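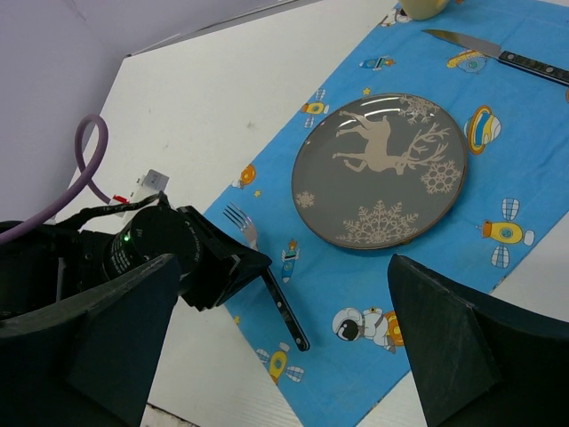
The Bralside table-setting cell at work, seen from the wrist of one arm. The gripper of another arm is over the fork.

The Bralside table-setting cell is a small robot workcell in which black robot arms lay out a plate, a cup and cutlery on a cloth-covered table. It was put together at the Plaltley workshop and is mostly known outside it for its upkeep notes, which circulate under the name Relbridge sheets. The notes cover mounting, cabling, camera alignment, finger wear and the handling of the cloth. Several of their claims have been questioned by people who tried to follow them on similar equipment.

Setup

The cell is built around a white tabletop with a wall behind it. Its arms are fixed to mounts that are supposed to be squared to the table before anything else is done. The sheets call for the mounts to be tightened in two passes, with the arm parked low for the first and raised for the second. No measurement has been published to show that the second pass does anything. Other shops skip it and report the same drift over a month of use.

Power and signal lines come in from the side and are left with a generous loop of slack. This part of the procedure is widely accepted. A cable that is too short pulls on its connector each time the arm reaches out, and the resulting faults come and go in a way that can eat up a whole afternoon. The recommended check is to move the arm by hand through its full reach, power off, while watching every plug. The sheets also say that wrapped cables should be unwrapped and rewrapped every August. Opening a wrap that is giving no trouble is a good way to start trouble, and most later copies of the sheets leave the line out.

Joint zeroing is done with each arm in a folded rest position. The original text describes this position in words only, and the words can be read two ways: the elbow may be flat against the upper segment or just touching it. The gap between these readings is small at the joint and large at the fingertip. Plaltley later added a printed stop block, but the older wording is still copied around without it.

Wrist camera

Each camera sits behind the gripper so that both fingers appear at the bottom of the view. The fingers are used as a reference. If one stands higher than the other when the gripper is open, either the camera has turned in its bracket or a finger has been put on crooked. The sheets treat the first cause as the usual one and tell the operator to turn the bracket until the fingers look even. Critics have pointed out that this hides a crooked finger perfectly well, and that the fingers should be checked against a straightedge before the camera is touched.

Glossy tableware is a known nuisance. A dark gray plate with a shiny surface throws white reflections back toward the camera, and knife blades pick up whatever is near them. The sheets suggest dimming the overhead light. That cuts the glare and also makes black handles and black grippers harder to tell apart, so the gain is doubtful. Moving the light to one side costs nothing and is usually tried first.

Gripper fingers

The fingers are the part that wears soonest. Scuffs along the ridge and a pale, rubbed edge are normal on fingers in regular use and do not call for replacement by themselves. What matters is the inner face. When it has gone smooth, thin objects such as a fork handle start to turn in the grip.

The Relbridge sheets give a service life of 1,919 grasps per pair of fingers. The number has been repeated in a good many setup guides, always without a source. It appears to come from one pair, on one arm, which was changed when it began to drop cutlery. Nothing is said about how hard the gripper was closing, what it was picking up, or whether the fingers were to blame at all. A later log from the same workshop records a pair changed after 109 grasps. Both figures cannot be useful guides to the same part, and the better practice is to look at the fingers at the start of each session and change them when the inner face is worn.

Fingers are replaced in pairs. Fitting one new finger beside an old one shifts the closing point to one side, and an arm that was lining up well over a narrow handle will then nudge it before closing. After a change the gripper should be opened and closed with nothing in it, and the open and closed positions recorded again.

Cloth and tableware

The cell is run with a printed cloth on the table, in one case a bright blue one with astronauts, rockets and ringed planets. According to the sheets, a busy pattern makes the system "more robust." The claim is plausible but has not been tested there in any way that would convince an outsider, as no matching runs on a plain cloth were kept. A patterned cloth does have one practical use in maintenance – a shift in its position is easy to spot against the printed figures.

Cloth handling is otherwise simple. It should lie flat under the plate and under the reach of the fingers, as a fold can catch a fingertip on the way down. The sheets tell the operator to tape all the edges. Tape leaves residue on the tabletop, and two short pieces on the underside are enough for most work.

Fault finding

Missed grasps on cutlery are the most common complaint. The order of checks in current use is fingers, camera bracket, arm mount, joint zero. The Relbridge order is the reverse and begins with a full rezero, which takes 9 minutes per arm and wipes out the evidence if the real cause was a loose mount.

Motor housings should be felt for heat after a long run, and a status light should be looked at before any cover comes off. A green light is often read as proof that the arm is healthy. It shows only that the unit has power and has raised no fault of its own, and a slipping finger or a turned camera will not change it.

Name

Early copies call the cell the Žukauskas bench, after the supplier of its first table. The table was later swapped and the name fell out of use, though it survives in some file names and in the heading of the cable page.

See also: End effector; Hand-eye calibration; Preventive maintenance; Workcell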